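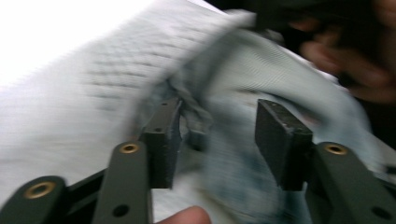

Written by Natanael Prado for the Ladow Home Laundry Guide
Updated 1 August 2025

Section 4. Washing towels and other heavy whites

By now your Ladow washer should be level, hooked up and through its empty first cycle (if it isn't, please go back to Section 2, we'll wait for you). Towels are a good first real load, and they're also the load we get the most letters about, so I've let this section run a little longer than the others.

1. Shake out each piece before it goes in. A towel that goes into the drum in a twist tends to come out in a tighter one.

2. Load the drum loosely, up to the row of holes below the rim. Please don't press down to make room for one more bath sheet — I know how tempting it is.

3. Pour detergent into the left side of the drawer. Half a cap is plenty in soft water. Leave the softener side empty for towels.

4. Turn the dial to 9 (Heavy Whites) and choose Warm or Hot. Check the care labels first if you have any colored trim.

5. Press Start and hold it for two seconds, until the door clicks.

Note: The display may show a longer time once the washer has weighed the load. Heavy cotton takes on a lot of water, and the machine adds rinses to suit.

Caution: Never reach into the drum while it is still turning, even slowly. Wait for the door light to go out.

6. When the cycle ends, take the towels out one at a time and give each a good snap before drying. It brings the loops back up, and my own towels have felt softer ever since I got into the habit.

If the washer stops and shows code 1018, the load has gone to one side. Open the door, spread things out by hand, and press Start again. A single bath mat will often do this, so add a couple of towels to keep it company.

Drying times are in Section 5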